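How to Learn a Short Historical Speech by Heart

I signed up to recite the Gettysburg Address at our library's history night in Cuvthorpe because I figured, how hard can it be? It's tiny! Then I sat down with it and couldn't get past the second sentence without peeking. It took me 17 evenings to really get it, and I've since used the same method on two more speeches, so I'm writing it down while I remember.

Start by copying the whole thing out by hand. Don't type it. Leave a blank line under every line of text, and when you hit a phrase you'd never say in normal life, put your own version in the gap. Under "four score and seven years ago" I wrote "87 years back, so 1776." Once I knew what Lincoln was pointing at, the words stopped sliding around.

Next, cut it into chunks. I ended up with 7, and they don't match the paragraphs in most printed versions. Go by breath instead. If you run out of air, your chunk is too long.

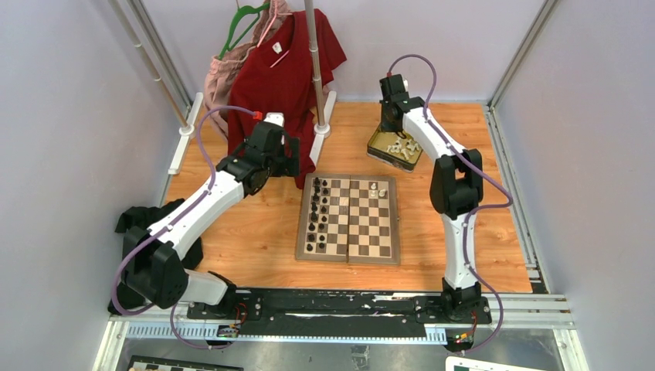
Learn the last chunk first. I got this from Lai-ching Cheng, who coached speech at Flimbridge for years, and I thought she was pulling my leg. But if you always begin at the top, the ending gets the least practice, and the ending is the part people came for. So learn the last chunk, then the one before it, and run those two together. Give each chunk a spot in your head while you're at it. A chessboard is handy for this, even just a wooden one like the one on the table here - put chunk one on a corner square and move along the edge as you go. When I blank, I picture the next square and the words usually come.

Now say it out loud, standing up, at least 50 times. I did mine walking the dog, washing dishes and once in the car wash (great acoustics). Sitting and mumbling doesn't count!

Watch out for the lines that sound alike. "We can not dedicate, we can not consecrate, we can not hallow" tripped me up for nearly a week. I finally wrote D, C, H on a sticky note and stuck it on the bathroom mirror.

Last step, find a listener. My neighbor Hajar Abou Zeid held the page and only spoke up if I was stuck. Ask yours to do the same - no helping early.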